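Dranora Cutting Table, Folding Model: My Review After One Winter and One Summer

Posted by Ilse Vogler in Furniture and Storage

I sew at home, mostly curtains, cushion covers and sometimes a coat for a child in the family. For many years I cut my fabric on the floor. My knees did not complain when I was thirty, but now they complain very much, so last year I decided to buy a real cutting table. English is my third language, so please excuse me if some sewing word is wrong.

The table I chose is the Dranora folding cutting table in the long size. I paid 454 dollars for it, with delivery to Stotville included. This is a lot of money for a table which stands closed against the wall for half of the week. I compared it with the Honis table, which is cheaper, and I will write about this one also, as my sister-in-law owns it and I have worked on it many times.

Delivery and assembly

The table came in two flat packages. The driver brought them only to the door, and I needed a neighbor to carry the larger one up the stairs. If you live above the first floor, ask for the upstairs delivery when you order. I did not see this option on the website until afterwards.

The instructions have drawings and almost no words. I like this in general, but step seven shows the hinge from below and step eight shows the same hinge from above, and there is no arrow to tell you that the table was turned. I put two hinges on the wrong way and had to take them off again. The whole work took me one Sunday afternoon, from lunch until it was dark outside. A person who does not make my mistake will be faster.

All screws were there, and there was one extra of each kind. The key for the screws is of soft metal and its corners became round before I was finished. Use your own if you have one.

Height

For me this is the most important point. The Dranora can be set at three heights. I am not tall, and the middle one fits me well. I can cut for two hours and my back is fine the next morning. The highest position is too high for me, but my husband Rainer uses it when he repairs his bicycle wheels, and he says it is just right. I am not happy about bicycle wheels on my cutting table, but we have made an agreement that he puts newspaper first.

To change the height you must pull out four pins, one at each leg, and it is better to do this with two persons. Alone it is possible, but then the table stands crooked for a moment and I don't like to hear the sound it makes.

The Honis has only one height. It is a normal height for a dining table, and for cutting this is too low. My sister-in-law has put blocks under the legs. It works, but you can feel the table move when you press on the cutting wheel.

The top

The top of the Dranora has two leaves which fold down. When both are open, there is space for a full width of curtain fabric without folding it, and this was the reason I bought it. The surface is smooth and white, and the first thing I noticed is that it is too smooth. Cotton stays where you put it. Lining does not. Viscose lining travels across this table like it has an appointment somewhere.

There is a small step between the middle part and the left leaf. You cannot see it but you feel it with the finger, and you see it later in the cut, where the line makes a little jump. I wrote to the company about this. They answered after 19 days and sent me a set of thin plastic pieces to put under the hinge. With one of these pieces the step became smaller. It is still there. The right leaf was good from the beginning.

The white color shows everything. Chalk, pencil, blue marker, it all stays a little in the surface. Blue marker I could remove with dish soap and a soft sponge, but for the pencil I needed more patience. Please do not use anything with a rough side on it, because I have now a dull place near the corner and it catches threads.

Stability

I was worried about a folding table, but it is stable enough. With both leaves open I can lean on the middle with my full weight. On the leaves I would not lean. Each leaf is held by one swinging leg, and if you push this leg by accident with your foot, the leaf comes down. It has happened to me once, with a full box of pins on it.

The wheels have brakes on two of the four sides only. On my wooden floor the table turns slowly around the braked side when I iron. On a carpet you will probably not have this problem. I bought rubber cups for the other two wheels and since then it is quiet.

Storage

Under the middle part are two shelves made of wire mesh. They are good for folded fabric and bad for everything small. I keep my patterns there in big envelopes. The spools I had to put somewhere else, because they fell through or got stuck with the end of the thread hanging down.

Closed, the table takes 22 inches from the wall. The advertisement gives the depth without the handles, so measure with some reserve. In my room the door opens past it, but only just.

Who should buy it

If you sew clothes for yourself and cut a small pattern once a month, I think the Honis is enough for you, with the blocks. If you cut large pieces every week, take the Dranora, but check the leaves with a long ruler on the first day, when you can still send it back. There is also a bigger Dranora for 701 dollars with a fixed top. I have seen it in the shop, and the top is perfectly even. It does not fold, and I have no place for it. If I had a separate sewing room I would pay the difference and not think long.

I give four stars from five. One star I take away for the step in the left leaf and for the slow answer.

One more thing, about covering the table

Several people asked me under my last review what I put on a top which is too slippery. I tried an old wool blanket first, then a cotton sheet held with clamps, and both were not what I wanted. The blanket is too soft for the cutting wheel, and the sheet makes wrinkles every time you turn the fabric.

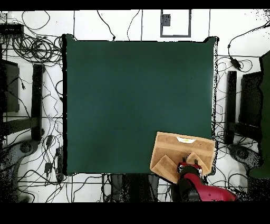

My advice for any cover is to buy it larger than you think and to let it lie for one night before you cut something expensive. A plain dark color is very good under light lining, for the edge of the fabric is easy to find, and when the cover lies flat and stretched like the dark green cloth in the photo, you also notice at once if your fabric has a fold in it. For dark wool you will want the opposite, so I keep a light sheet in the lower shelf as well. Keep also your cardboard away from the corner when you cut, even a box which is already opened and half flat, as the fabric hangs over exactly there and catches on it. I fold mine and push them behind the cabinet until paper day. In October I want to make the heavy curtains for the bedroom, with interlining, and after that I will add a few lines here on how the leaves carry the weight.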